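Countertop oven trips GFCI only when preheating – where do I start?
Home Electrical > Kitchens and Appliances

ridgeline_tap
Original poster
Oct 28, 2024

House is a 1978 ranch. Kitchen counter circuit is 20 A, 12 gauge copper, with a GFCI receptacle at the first position and three standard receptacles downstream. I replaced the GFCI in July with a Seren 20 A unit. It tests fine with its own button and with a plug-in tester at every downstream position.

The problem is an Astach countertop oven. From cold it trips the GFCI within a minute or so of turning the knob. If I reset and try again immediately, it usually holds and will run a full cycle without trouble. The breaker has never tripped. Nothing else on the counter causes it, including a kettle that draws more than the oven does.

I have already:
swapped the oven to a different downstream receptacle (same result)
run the oven alone with everything else unplugged (same result)
run the kettle and a mixer together in its place (no trip)

Is the receptacle too sensitive, or is the oven bad? I would like to avoid replacing both.

n_bus_bar
The pattern you describe is moisture in the heating elements. Sheathed elements are packed with magnesium oxide, which absorbs water from the air through the end seals when the appliance sits. Cold and damp, the insulation leaks a few milliamps to the sheath, and the sheath is bonded to the ground pin. A GFCI of the household type trips between 4 and 6 mA. Once the element has been hot for a short time the water is driven off and the leakage drops.

How long does the oven sit between uses?

ridgeline_tap
Two or three weeks. It lives in a cabinet next to the dishwasher.

n_bus_bar
Then I would put money on it.

quartersawn
Disagree, or at least I would not stop there. You changed the GFCI in July. Did the oven trip the old one? If it did not, you have changed one variable and the symptom followed it. New receptacles can be bad out of the box. I have returned 3 from the same carton.

ridgeline_tap
The old one would not reset at all by the end, so I can't say. The oven was bought after it failed.

quartersawn
So there is no baseline. Put the oven on a different GFCI before you blame the oven. Bathroom, garage, whatever you have. If it trips both from cold, it is the oven. If it only trips the kitchen one, it is the receptacle or the wiring behind it. Do the cold test only, and give it a few days in the cabinet between tests or you are comparing a dried-out element with a damp one.

polarized_pete
Also worth asking what is on the load side besides the three receptacles. I had one of these that came down to a disposal someone had tapped off the counter circuit. It leaked 3 mA standing still, and then anything that added a little more took it over the line. Each item passed when tested alone.

ridgeline_tap
Nothing else that I know of, but I did not wire the house. I will open the boxes this weekend.

While I am at it, the layout question. I want to move the oven to a spot with its own receptacle. Pics: 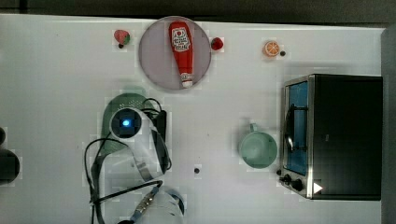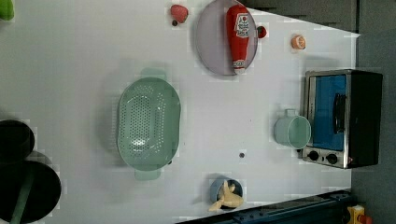 The wall behind it has no receptacle within cord reach. I would have to either extend from the last counter box or pull a new run from the panel, which has two open spaces.

n_bus_bar
New run. A 1500 W oven is 12.5 A at 120 V. Extending the counter circuit gets you a receptacle in a new location with the same shared capacity, and you will be back here when the kettle and the oven run together. If the panel is reachable, a 20 A circuit in 12/2 is an afternoon's work plus the permit.

Do not use an extension cord in the meantime. The manual will say so and the manual is correct.

quartersawn
Agree on the new run. What is the panel?

ridgeline_tap
Elten, 200 A main, replaced by the previous owner. Distance to the new location is 46 feet by the route I would use through the basement, measured along the joists.

quartersawn
Fine for 12 gauge. Voltage drop at 12.5 A over that length is under 2 percent. You will want a GFCI at the new location too, so the oven question still needs an answer before you close anything up.

tin_snips
I will be the one to say it: put the oven on a plain receptacle and the problem goes away. My parents' toaster oven has been on an ungrounded outlet since before I was born.

n_bus_bar
No. A leakage path to a bonded chassis is the fault the device is meant to find. Taking the device away leaves the leakage in place. On an ungrounded outlet the chassis has nowhere to send that current until a person touches it and the sink together. Kitchen receptacles require GFCI protection under the code most places have adopted, and a new circuit will be inspected.

tin_snips
It's a few milliamps.

n_bus_bar
Today it is a few milliamps.

polarized_pete
If you want a number instead of an argument, a 500 V insulation tester across line and chassis with the oven unplugged and the knob turned on will settle it. Timer and thermostat have to be calling for heat or you will only measure as far as the switch. Some tool libraries lend them. I use a Muñoz and it has been adequate. An ordinary multimeter on the ohms range will often read open on a damp element and tell you nothing.

ridgeline_tap
Update. Opened all four boxes. Found a cable on the load side of the GFCI that did not go to any of the three receptacles. Traced it to an outdoor outlet behind a shrub on the north wall. The cover was cracked and there was green corrosion on both terminals. Disconnected that cable at the GFCI and capped it.

Left the oven in the cabinet for 13 days, then ran it from cold. No trip.

Borrowed a tester as well. Oven read 0.4 megohm cold and went off scale after a cycle.

quartersawn
So both.

n_bus_bar
0.4 megohm at 120 V is 0.3 mA. That alone would never trip it, so the outdoor box was doing most of the work. I would have expected the element to be lower than that from the way you described it. DC insulation readings do not capture everything that leaks at 60 Hz, but I will concede the larger part to pete.

polarized_pete
Replace the outdoor receptacle with a weather-resistant one and an in-use cover – and give it separate protection if you can. Otherwise the next wet week takes your kitchen out again.

ridgeline_tap
It will get its own GFCI fed from the line side. Permit for the new oven circuit is filed. I still need to work out whether the basement route wants the cable through bored holes or on a running board, as the joists there are exposed on the underside.

quartersawn
Bored holes for 12/2. Keep them at least two inches from the bottom edge of the joist.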